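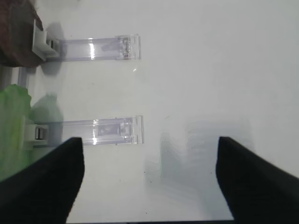

The launch was Sunday and we had no slogan. Seven people in a room that smelled like dry-erase marker, and the client calling every hour from Zindomville to ask if it had legs yet. Legs. That was the word. I had a blank page open and it was as white as that surface with the two black fingers coming up on it, wide apart, nothing between them. That was me. Reaching. Nothing.

The client was Wilodora. They made a salad you ate out of a pouch. Cold, squeezable, "for the commute." I had been given a box of them and had eaten one, standing up, over the sink, and then washed my face.

"What's the feeling," said my boss. She was walking. She always walked. "Don't give me the product. Give me the feeling."

Wet, I thought.

"Freedom," said the junior.

"Everybody's got freedom. The bank has freedom. The mattress people have freedom."

Phone again. She took it in the hall. We could see her through the glass, nodding, one hand flat on top of her head like she was keeping a hat on.

I should say what I did there. Copy. Eleven years of it, first at Hong, which was a good shop, and then at Vorport, which was a shop. At Hong I wrote a line for a hardware chain that people still say to me at weddings. At Vorport I wrote subject lines. You write 10, they test them, the worst one wins. You learn to write the worst one first and go to lunch.

She came back in.

"They've moved it up."

"Up to when?"

"Saturday."

Nobody said anything. The junior closed his laptop and then opened it again, as if it might be a diffrent day in there.

"They want 3 lines by six o'clock. Three directions. One safe, one brave, one for the founder."

"What does the founder like?"

"Horses."

So. Four-forty in the afternoon. The strategist got up and drew a triangle on the board. Then a circle inside the triangle. Then wrote COMMUTER in the circle and stood back from it with real love. The commuter was thirty-four. The commuter was tired but hopeful. The commuter had 200 dollars a month for lunch and felt judged by bread.

"Judged by bread," my boss said. "Is that a line?"

"No," I said.

"Write it down."

I wrote it down. 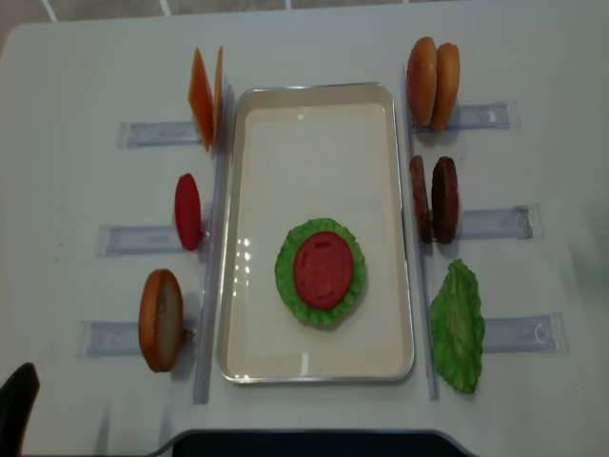
Five-fifteen. The list on my screen went: Judged by bread. Squeeze the day. Lunch, unreined. The last one was for the founder. I was not proud. The junior said it sounded like a leash law. The strategist said it tested well in his head.

I went out to the stairwell. I do that. There's a window on the landing and you can see the train platform from it, all the actual commuters, and I looked for one who was tired but hopeful. Mostly they were looking down at their phones. A man in a tan coat was eating an apple, all the way around, very carefully, turning it. He finished it and didn't know where to put the core so he just held it. Train came. He got on, still holding it.

I stood there and the thing came. It does that maybe twice a year. No warning, no triangle. I took the stairs back up two at a time and got to my desk out of breath and typed it before it could change its mind.

Nothing to hold when you get there.

I looked at it. I took out the "when." I put it back. Read it in the voice of a tired woman, a happy man, a founder on a horse. It held.

My boss read it over my shoulder. She stopped walking, which scared the junior.

"That's it," she said.

"I think so."

"That's really it. Put it third."

"Third?"

"They always pick two. If we put it second they'll think we want it. Put it third and they'll feel like they dug it up."

Five fifty-eight. Sent. She made me put Judged by bread at the top, in bold, as the safe one. The strategist shook everybody's hand. We sat and watched the inbox, and somebody's stomach made a noise, and there was a whole box of pouches right there on the filing cabinet and not one of us got up.

Six-twenty. Phone. She put it on speaker and it was the founder himself, wind in the background, possibly hooves.

"The bread one," he said.

"Judged by bread?"

"My wife cried. How fast can you get it on the side of a bus?"

She looked at me. I looked at the window, which only faces the parking lot. He was still talking. He wanted 1,454 buses, he had a number, he must have looked it up.

"We can do buses," my boss said.

I copied the other one out on a sticky note, small, and stuck it inside my desk drawer, with the rest. There are over forty in there now. Then I opened a new page, because he wanted the radio version by eight and bread is hard to say fast.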